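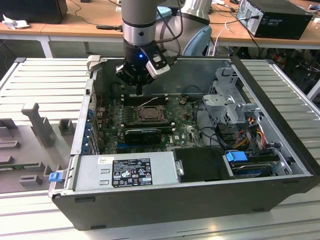
Fleltetti F2 Parallel Gripper with Narrow Fingers

The F2 is a two-finger electric gripper for small, flat parts that have to be picked up by their edges and set down in tight spaces. It is sold by Flustura as a bare gripper, or as a kit with the narrow finger set and the Nutonell wrist camera.

Most of the people who ask us for this kit are working on electronics disassembly or repair. For that reason we compare grippers on used desktop computers and leave the clean test blocks for calibration. A desktop board has cables crossing it, a drive cage standing next to it and memory latches close to the processor socket. A gripper that does well on an open table can have trouble once it has to reach down into a case. 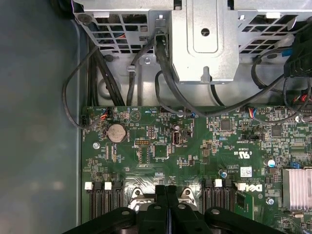
Finger width matters more than grip force in this kind of work. Our older standard fingers were strong enough for a processor, but they needed more clearance than the socket area gives. The narrow set lets the fingers approach from above with the gripper body staying over the case. Cables should still be moved or tied back before the first run.

What we compared

Ksawery Czarnecka ran the comparison in February, using the F2 and the Wasilewska W-Mini on the same arm and controller. The task was to take a desktop processor by its edges, lift it from the socket, hold it level and put it back. Each gripper was scheduled for 200 cycles. The F2 finished its 200 without a drop. The W-Mini was stopped at 161 when its left finger pad came off, and we did not restart the count.

The W-Mini closes faster and is the better choice for screws and standoffs. The F2 is slower but easier to set at low force, and it held the chip flatter.
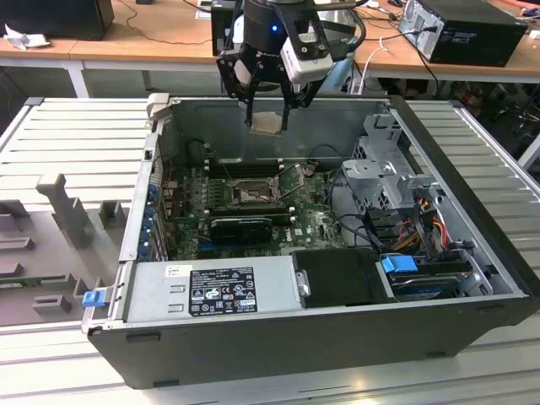
The other difference is the camera. A fixed overhead view is fine for finding the case, but the gripper hides the socket on the way down. We recommend the wrist camera for the last part of the approach and a side view for checking that the part is level. The controller accepts both feeds. Old thermal compound changes how a heat spreader reflects light, so set exposure on a used chip.

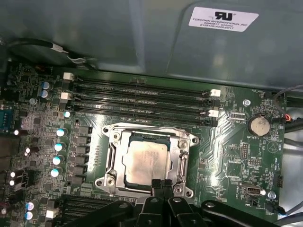
Wrist camera view with the processor in its socket and the gripper fingers just below.

In the box (kit)

F2 gripper
Narrow finger set, two pieces
Nutonell wrist camera and bracket
Cable, hex keys and printed setup sheet

Ordering

Gripper only: $783
Full kit: $2,434

Arm and controller are not included. Replacement finger pads are sold in pairs. Tell us which arm you have when you order and we will send the matching adapter plate.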